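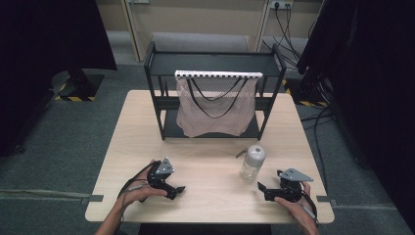
Prodeck Home Bakers – Puddings and Slices Section

Filed under: Desserts > Slices > No-bake
Started by Gitau Ondieki, November

Passionfruit and lime condensed milk slice – who's made one with a ginger base?

gitau_ondieki
OK I am very excited about this one so bear with me. I've been making my aunt's passionfruit slice for years with a plain Marie biscuit base, and last weekend I ran short and topped up with gingernuts. Oh my goodness. The ginger comes through right at the end, after the lime, and it cuts all that condensed milk beautifully. I ate two pieces standing at the bench and then had to hide the tin from myself!

My version so far:

200 g gingernuts, smashed fairly fine
half a cup of desiccated coconut
90 g butter, melted
one tin condensed milk
250 g cream cheese, properly soft
juice of two limes, zest of one
pulp of four passionfruit
2 teaspoons gelatine powder in 3 tablespoons boiling water

Base goes in a lined slice tin and into the fridge while you beat the cream cheese smooth. Condensed milk next, then the juice and zest, then the dissolved gelatine (let it cool a bit but don't let it set in the cup), and fold the passionfruit through at the end. Fridge overnight.

Two things I'd love help with. The base crumbles along the cut edge, and the seeds all sink. Any ideas?

fito_bakes
Yum!! I've only ever done it with Nice biscuits but I'm sold. For the crumbling I'd say more butter. Gingernuts are so hard and dry that they'll take 110 g easily. I'd also swap a spoonful of the condensed milk into the base, it works like glue.

slicequeen_marg
Disagree on the butter, sorry Fito! Too much and the base sets like a roof tile straight from the fridge and people are sawing at it with a cake fork. Crush the biscuits finer and press harder. I use the bottom of a straight-sided glass and really lean on it, especially in the corners.

I do agree about the condensed milk in the base. My mum did that with her hedgehog and it never fell apart.

fito_bakes
Fair, I do like a firm base though. I grew up on the ones from the Moldovan Bakery in Prodden and you could have resoled a boot with those. Colour me nostalgic!

tangy_and_true
Seeds sinking is a temperature problem. You're folding them in while the filling is still runny. Put the bowl in the fridge for 15 minutes, give it a stir, and when it's as thick as pouring custard add your pulp. They'll stay where you put them.

Or skip all that and keep the passionfruit for the top. I think it looks much prettier with a shiny layer over the cream. Just pulp, a bit of sugar and a little extra gelatine.

gitau_ondieki
Tangy that makes so much sense, I was tipping it all in together because I was impatient. Trying it tonight. Marg, I've been pressing with the back of a spoon like a fool so I'll find a glass.

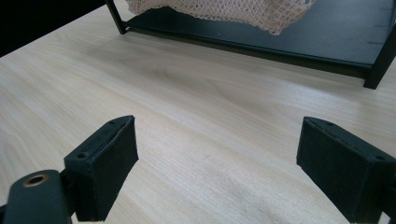 The tin, the base and the great gelatine debate

gitau_ondieki
Round two is done! Finer crumbs, glass for pressing, one tablespoon of condensed milk in the base and I kept the butter at 90 g. The edges are SO much cleaner. Seeds are spread right through as well. I did go a bit heavy on the lime this time and my neighbour said it made her ears move, but she went back for seconds.

lamington_larry
Looks like I'm the odd one out here, but why is there gelatine in it at all? Condensed milk and citrus will thicken each other. The acid does the work. My nan would be appalled. Tin of milk, half a cup of lemon juice, stir, done. It's a lovely soft set and you don't get that rubbery bounce.

slicequeen_marg
Larry, it's a lovely soft set until it's been on a trestle table in February. Then it's a sauce.

lamington_larry
So serve it faster!

tangy_and_true
You're both right, I reckon. For home, cold from the fridge, no gelatine and a bit more juice. It's silkier and the flavour is brighter. For anything that has to travel, keep the gelatine in. Two teaspoons for that amount of filling isn't rubbery to my taste. Three would be.

fito_bakes
I've done it without and the corner pieces slumped, but I only used the juice of one lime, so there probably wasn't enough acid to do anything. Larry, half a cup of juice is a LOT of limes at our prices.

lamington_larry
That's why God made lemons. Fill it out with lemon and keep the lime for the zest, where the flavour is.

maple_jen
Hello from Canada! I can't always get gingernuts so I used gingersnaps, which are thinner and sweeter. I needed a bit less butter (75 g) and I cut the condensed milk back by a couple of spoonfuls. Frozen passionfruit pulp was fine, thawed in a sieve first so it wasn't watery. It was such a hit at our house and my kids have already asked for it instead of a birthday cake.

Has anyone tried it with mango? I have a bag in the freezer and I'm tempted.

tangy_and_true
Mango's gorgeous but cook it for a few minutes first and let it cool. Raw mango can stop gelatine setting properly, same as kiwi and pineapple. I found that out with nine people at the table – we had it in glasses with spoons and called it a fool.

gitau_ondieki
Mango and ginger, Jen, please do it and report back! I'd put the lime zest up a notch to keep it from getting too sweet.
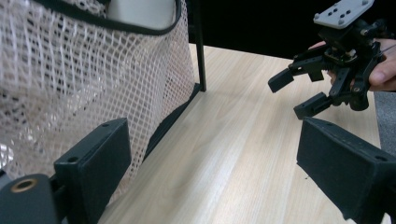 Can you freeze the slice once it's set?
It freezes well for up to a month. Cut it first, put baking paper between the pieces, and thaw them in the fridge overnight. The base goes a touch softer, and the passionfruit topping is better added fresh.

slicequeen_marg
I'd say three weeks, myself. After that the coconut starts tasting of freezer. But yes to cutting it first, and a hot dry knife wiped between cuts.

fito_bakes
Made it with 100 g butter as a peace offering to Marg. It's really good. I still want 110.

slicequeen_marg
Ha! I'll meet you at 95 and no higher.

gitau_ondieki
I'm writing the final version onto a card this arvo – 90 g, gelatine in, Larry's lemon trick noted on the back for summer evenings at home. Thanks everyone, this has been such fun. Next I want to have a go at a baked version with a toasted coconut top, so if you've got one, post it!

lamington_larry
Baked one's easy, same filling plus three yolks, 160 degrees until it only wobbles in the middle. No gelatine. You're welcome.

97 replies – 2724 views

More in Puddings and Slices
Golden syrup dumplings that aren't gluey
Jelly slice: which layer keeps sliding off?
Butter tarts, runny or firm
Self-saucing chocolate pudding in a slow cooker
What to do with six leftover egg whites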